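The Second Life of Jiahui Cao

By the time the last episode of Skencombe was shown, Jiahui Cao had already moved out of her apartment, sold her car and stopped answering calls from numbers she did not know. She had played Dr. Wren Bae for six seasons. People in the supermarket called her Doctor, and one man asked her to look at his knee.

"I looked at it," she tells me. "I said, you should see someone. He said, I am seeing someone."

She laughs at this with her hand in front of her mouth, a habit that the viewers of the series will know well. The writers gave it to Wren in the second season after they noticed it at rehearsals. Cao was not happy about it at the time. She felt that something private had been taken from her and put into the script, and she says she still thinks about it when she signs a contract.

We meet two times for this article, first in a noodle restaurant near the theater and then, a week later, at the place where she is living during the rehearsals. She talks slowly and often goes back to correct what she said. When I ask how old she was when she began to act, she says 17, then thinks for a long moment and says no, it was 17 when she was first paid.

The payment was for a commercial for a furniture store. Her mother kept the check for so long that the bank would not accept it anymore.

After that came a drama school which she left before the end, and then several years of small parts: a nurse, a hotel clerk, a second nurse, a woman who finds a body beside a lake. She went to 33 auditions in one year and got three jobs from them. She knows the number from a notebook in which she wrote down the room, the weather and what she was wearing each time. She lent me the notebook for one evening. Next to the audition for Skencombe it says only "green sweater, rain, they were eating."

The series was not expected to last. It was a medical drama set in a harbor town, with a small budget and a late hour on the schedule, and the first reviews were polite. Then the fourth episode came, the one with the ferry, and it changed everything for the cast. Cao has a scene in it of nearly nine minutes where Wren must tell the same bad news to three families. She learned it in two nights. She has never watched it.
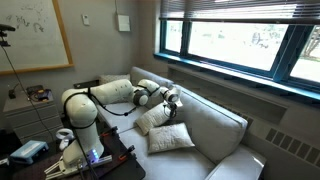
What she remembers from these years is mostly being tired. The working day began before six and the makeup chair was cold. She was fond of the crew, and she was godmother to the daughter of one of the camera assistants, but she had the feeling that she was becoming worse at her work. "When you play a person for so long, you stop asking questions about her," she says. "You come in and you know where to put your hands. The director is pleased, it's fast. I was fast. I didn't like it."

She told the producers in September that she would not continue after the sixth season. They offered more money, and then they offered fewer episodes. In the end they wrote for Wren a quiet departure on a bus, and many fans have not forgiven them for this. Cao thinks it is the best thing in the show.

The two years that followed were not easy. She made one film, Grirkier, a cold and rather strange story about two sisters who inherit a quarry, and it disappeared from the theaters after 19 days. I saw it alone on a weekday afternoon and liked it very much, and when I tell her this she asks me which theater it was, and whether the heating worked.

Now she is on stage for the first time since drama school. The play is called Stamus, it has only four actors, and she is never off the stage for longer than a minute. It opens in May 2022 and is planned to run for roughly ten weeks. She plays a court interpreter who begins to change what the witnesses say, at first by one word and later by whole sentences. It is a difficult part, with long passages where she must speak over another actor and still be understood.

I was allowed to sit in on a rehearsal of the second act. They stopped many times. At one point Cao asked to do the same entrance again, and then again, although the director had already moved to the next page. She wanted to come in without knowing where to put her hands.

Her agent has sent her two television scripts this spring. One of them is about a doctor. She has not read it yet, but she has not sent it back.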